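September 5, 2023

I finally went back to my quilting this weekend, after a whole summer of walking past the basket and pretending it wasn't there (it was very much there). The pattern is the Merkstead, which has 21 blocks and a border I've been dreading since spring. I'd forgotten how nice it is to sit by the window with the radio low and just sew, one little seam and then another!

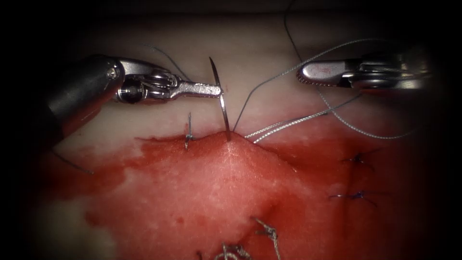
My sister thinks I should skip the border altogether and call it a lap quilt, and she may be right, but I bought 200 inches of binding and I mean to use it. I did the corners twice on Saturday. The second try lies flatter, mostly, and the one by the blue block can go at the foot of the bed. 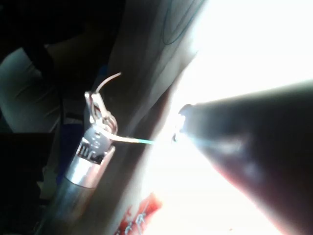
A reader wrote in to ask whether I wash my cotton first, having had a red one run all over her cream squares. I do now, always, cold and on its own, though I never used to bother and got away with it for years. Next up is the backing, if I can clear enough floor to lay it out, and then I'll start pinning on Sunday after lunch.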